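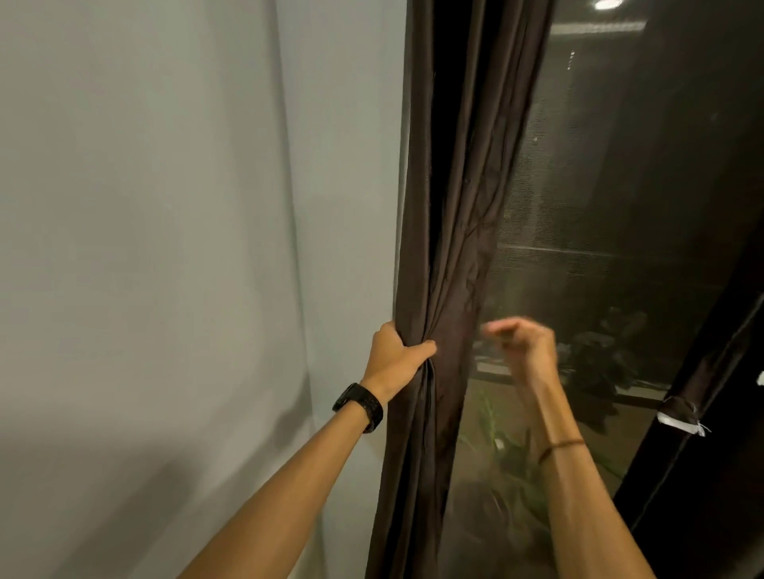 2. Avance de la misión comercial, julio

La delegación celebró 11 de las 12 reuniones previstas con la cámara de comercio y el ministerio. Queda pendiente la de aduanas, aplazada a petición de la otra parte. Brabec y Hodix firmaron cartas de intención – sin compromiso de volumen todavía. Korkis pide aclarar el arancel antes de seguir.

Se ha ejecutado el 75 % del presupuesto. Nuwan Abeysekara enviará el borrador del memorando bilateral y la lista de gastos de viaje.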